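マイルの期限と特典航空券、家で管理するための小さなコツ

6月　文:Ferreira旅のノート編集
最終更新:6月

航空会社のマイルは、使う時よりも、ためている間の管理のほうがむずかしいと私は思います。日本に住んで長くなりましたが、最初の年に1,000マイルを期限切れで失いました。それから家の中で管理する方法を少しずつ変えました。今も続けている方法を書きます。

1. 期限は「月」で書く

会員ページには、期限が細かい表で出ることが多いです。私はそれを全部写しません。台所のカレンダーに、一番早い月だけを書きます。たとえば「Kindon 6月 200」のように、会社の名前、月、消えるマイル数の三つです。ペンは鉛筆にします。マイルを使うと数字が変わりますので、消して書き直せるほうが便利です。

カレンダーは毎日見る場所に掛けてください。私の家では冷蔵庫の横です。書斎に掛けていた時は、ほとんど見ませんでした。

2. 搭乗券の半券は封筒に入れる

マイルが自動で付かないことは、たまにあります。提携会社の便に乗った時は特に気をつけます。後から登録を頼む場合、搭乗券や航空券の番号を聞かれることがありますから、マイルが付いたと確認できるまで捨てません。

封筒は旅行一回につき一枚です。表に行き先と月を書き、台所の引き出しに立てて入れます。確認が終わったら、番号が読めないように切ってから捨てます。スマートフォンの搭乗券は、画面を保存して、同じ名前のフォルダーに入れています。 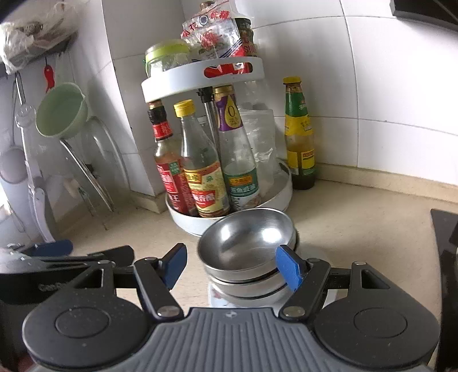
3. 家族のマイルを一枚の紙にまとめる

家族で口座が別々の場合、だれが何マイル持っているか、すぐ分からなくなります。紙を一枚用意して、左に名前、上に会社名を書いてください。細かい数字は要りません。百の位までで十分です。

合算できるかどうかは、会社によって規則が違います。申し込んでから使えるまで日数がかかる会社もありますので、予約したい日が決まる前に手続きをするのが安心です。

4. 特典航空券をさがす時間を決める

私は夜の9時から15分だけと決めています。長くさがすと疲れて、必要がない便まで予約したくなります。台所のタイマーを使うと、思ったよりよく守れます。

さがす時は、先に帰りの便を見ます。連休の後は帰りのほうが早くなくなる印象があります。行きと帰りの空港を変えてもよいなら、選べる便が増えます。

5. 税金と燃油の料金も先に見る

「マイルだけで無料」と思っていると、最後の画面でおどろきます。特典航空券でも、税金や燃油サーチャージを現金で払うことがあります。私はノートに、普通に買う場合の値段も並べて書きます。差が小さい時は、マイルを使わないで現金で買います。

6. 少しだけ残ったマイルの使い方

航空券には足りない数が残った場合は、商品やポイントに交換できるか調べます。前に140マイルだけ残った時は、交換の最低数にも足りませんでした。そのような時はあきらめて、カレンダーの字も消します。買い物で無理にためると、かえって高くつきます。

7. パスワードは旅行の前に確認する

空港で会員ページに入れないと、とても困ります。出発の一週間前に一度ログインして、名前のローマ字がパスポートと同じかどうかも見てください。私は姓のつづりが一字違っていて、直すのに書類を送りました。古い電話番号が登録されたままの人は、確認の番号が届きませんから、これも早めに変えておきます。

関連記事
・Bratportの荷物タグ、はがし方と残ったのりの取り方
・機内持ち込みの液体を台所のはかりで準備する
・Bristlow空港の朝の便に乗る日の朝ごはん
・スーツケースの車輪の掃除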